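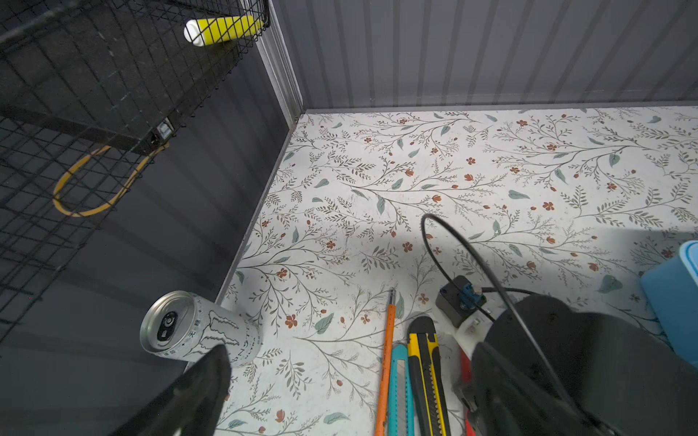
Attachment 1: patterned floor, corner seam, wire basket upper left

Ticket: Label printer drops jobs after idle
Site: Filovholm, packing room
Opened by: Judite Carrilho
Assigned: Gwilym Hopkin
Status: Pending customer

28 August 2024, JC: First job after a break never prints. Second job prints fine. Queue shows the first one as completed. Started when Fasis moved us to the new print server.

GH: Sleep timer on the printer is 60 minutes. Port timeout on the server is 12 seconds. Raised port timeout to 140, restarted spooler. Please retest after lunch.

JC: Same result. Lost one pallet label.

GH: Server log shows the port closed before the printer answered. Driver is the March build. Rolled back to the previous one and turned off bidirectional support. Sleep timer left as is.

JC: Two breaks, no lost jobs so far. Will run the 2,000 label batch for Guerreiro tomorrow and report.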